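Paper cups should be sold by usable volume

Cup sizes are quoted to the brim. A cup filled to the brim can't be carried, so the figure describes a use that never occurs. Karthik Talukder at Corkholm measured a sleeve of 200 ml cups last September and got 51 ml less at a safe fill line. Jeseo prints both values on its cartons, and the order forms need one extra column. Buyers comparing plastic with paper have no common basis until the rest follow.

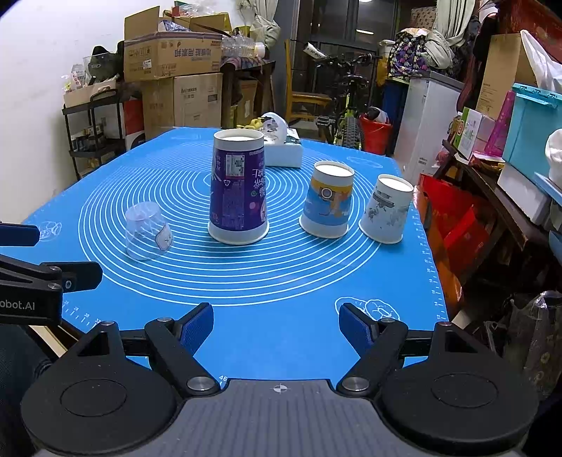 Plastic and paper cups, upside down on a blue mat.

A printed fill line would do as well. It costs one pass of ink, and most cups already carry plenty.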